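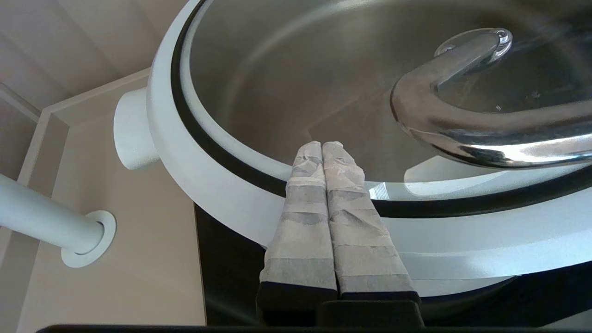 The big stand mixer and its stainless steel bowl.

Home | Eats | Openings | Events | About

2 min read

So I finally got myself over to Narnetti on Tuesday, and yes, the lunch counter is open! If you've been driving past the papered-up windows since the fall like I have, you can quit slowing down at the light now. They're serving.

Quick recap if you missed my last post. Narnetti is the dinner place on Sandus Street with the patio and the really good bread. Lena Pawłowska, who owns it, took over the old shoe repair next door (number 802) and knocked a doorway through. The dinner side hasn't changed at all. The new side is walk-up only, weekdays, 11 to 3, and the menu fits on one board.

I went with the beet and white bean sandwich, mostly so I could tell you about it, and then I ate the whole thing standing up by the window before my friend had even found parking. It comes on a seeded roll with a horseradish spread that has some real kick (ask for it on the side if you're shy about that stuff). My friend got the chicken soup with dill and a half salad. The soup was great. The salad was fine, a little heavy on the dressing, and I'd skip it until they calm down back there.

There are also two daily pierogi fillings, and they sell out. When we got there at 12:30 the mushroom was already gone and the potato was close. Lena told me they made 64 orders for the first day and figured that would last the week. It was gone by closing! "I'm making more, stop looking at me like that," is what she said to the guy behind us.

A couple of things to know before you go. Seating is tight, just the window ledge and a few stools, although they'll let you carry your tray out to the patio when it's warm enough. You can park behind the building off Jabłońska Court, but the two spots by the dumpster belong to the dentist and he does tow. Cards are okay. Phone orders aren't happening yet, and Lena wants to get through the first month before she even thinks about delivery.

Coffee is from Dretik, same as on the dinner side, and they do a small plum cake by the slice that I did not have room for. I'm going back for it Friday. If anybody gets to the mushroom pierogi before I do, leave me a comment and tell me how they are, and also I'm jealous.

Weekend brunch is a maybe for spring. I asked twice.

Contact | Copyright, all rights reserved | Back to top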